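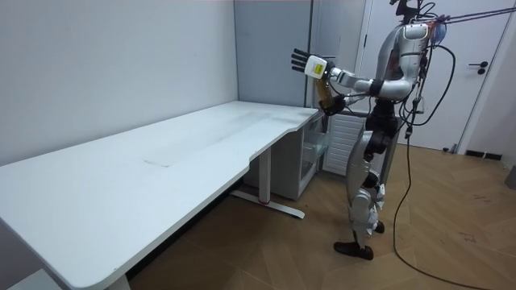 Ticket: Newsletter prints with the last line of every page missing

Filed under: Home Office Help > Printing & Paper

Opened by Zuweira Quansah, 9:40 in the morning

Hello, and thank you in advance for your patience with me! I put together the Raroscombe garden club newsletter, and since I moved over to the Delura layout program in July, every page loses its bottom line when I print it. On screen it looks perfect. I have restarted everything, changed the cartridge (it didn't need it, as I found out afterward) and printed the seed swap page more often than I care to admit. We mail 200 copies, so I'd love to get this right before I start folding.

Reply from Selorm Quartey

Good morning Zuweira, and what a nice clear write-up. My first guess is paper size. Delura starts every new file as A4, and A4 is a little taller than Letter, so the bottom gets clipped. Would you open Page Setup and tell me what it says? While you're there, please look at the scale as well.

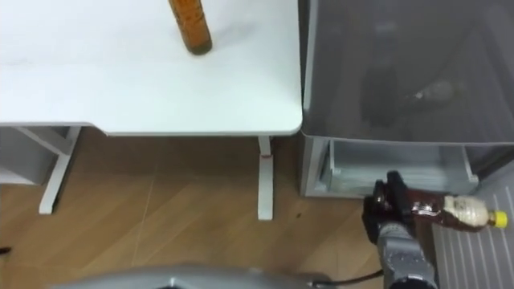
White table, brown bottle near the back edge.

Update from Zuweira, 11:15

It says A4! I changed it to Letter and the missing line came back on page 2, bless it, but the plant sale page is still losing the bottoms of its letters. The scale says 100, if that helps.

Reply from Selorm

It helps a lot. That page has a text box sitting very low. Set the scale to 95 percent for now, print only that page, and see if the whole line shows up. If you'd like to keep full size, drag the box up a touch instead.
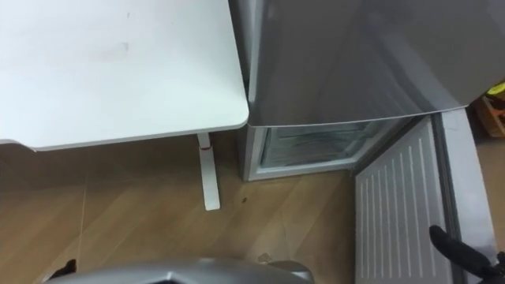

Do I have to change the paper size again for every issue?
Save this one as your default template and new files will open as Letter. Older files keep their own setting, so check those before printing.

Update from Zuweira

Dragged the box up, left the scale alone, and the plant sale page came out whole, phone number and all. Adjoa Sulemana has proofread it and found two typos, which are my department. Thank you so much, Selorm!

Status: Solved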